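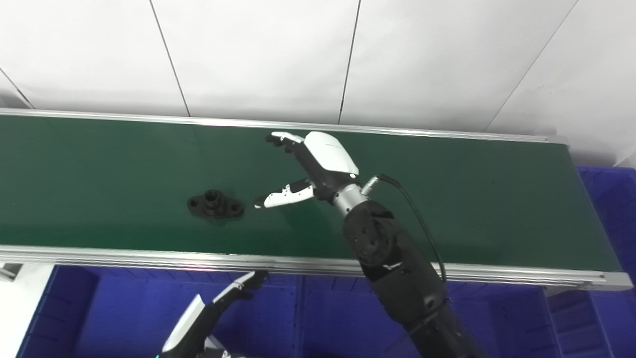
Fig. 8. Black flanged part on a green conveyor belt.

8. Closing the month in Galtness Fund Ledger

Before you begin, make sure every dealing day in the month shows as Settled. One left as Draft will stop the close at step 5, with an error message that blames your printer.

1. Sign in as Administrator and open Periods > Month End.

2. Pick the fund. If you look after a master fund and its feeders, start with the feeders. Yes, the menu lists the master first. We have asked.

3. Load the custodian file. Rondberg files come in as they are. Atanasov files need the top 13 lines deleted, most of which are a disclaimer.

4. Press Match. Differences appear in red, and rounding differences in a slightly different red.

5. Clear each difference or give it a reason code. Code 389 ("Other") is accepted, but auditors have been known to read it aloud.

6. Check the management fee accrual against last month's. For December, check the performance fee as well, and have something to eat first.

7. Press Strike NAV. The screen will go grey for up to 45 minutes on a large fund.

Caution: Do not press Strike NAV a second time while the screen is grey. You will get two NAVs, and investors are only fond of one of them.

Note: A closed period can be reopened only by two Administrators signed in on separate machines. The same person using two browsers does not count, however good the second password.

If the close fails, save the log and send it to Živko Bošković on the support desk. Questions about fee set-up go to Feven Tufa. See section 13 for investor statements.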